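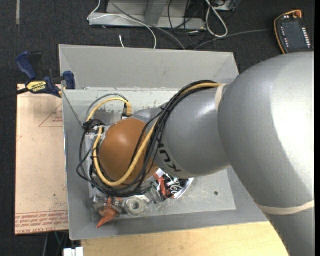 KUKA arm over a gray bin

Grarnley Peer Coaching Circle
Minutes, November meeting

Present: Maiara Dantas (chair), Fidel Orellana, Efe Ogbonna, Amarachi Jibrin (minutes)
Apologies: Duván Nina

1. Last meeting
Minutes accepted with one correction. Efe's goal was to finish the Toltura course, not to sign up for it.

2. Morning routines
Fidel has kept his written log for 27 days and missed 2. He plans the next day before dinner now and finds mornings easier. Amarachi tried the same and dropped it after six days. She will try again with a shorter list - three lines at most.

3. Giving feedback
Maiara led a talk on hard conversations at work. Members agreed to ask before offering advice in the circle. Efe felt the time limit per speaker was too short. Left as it is for now.

4. Reading
Chapters 1 and 2 of the Hattar workbook for next time. Fidel has a spare copy for Duván.

5. Actions
Efe - book the small room until 9 p.m.
Maiara - send out the goal sheet
Amarachi - ask Duván if he still wants to lead the session on delegating

Meeting closed at 8:40 p.m.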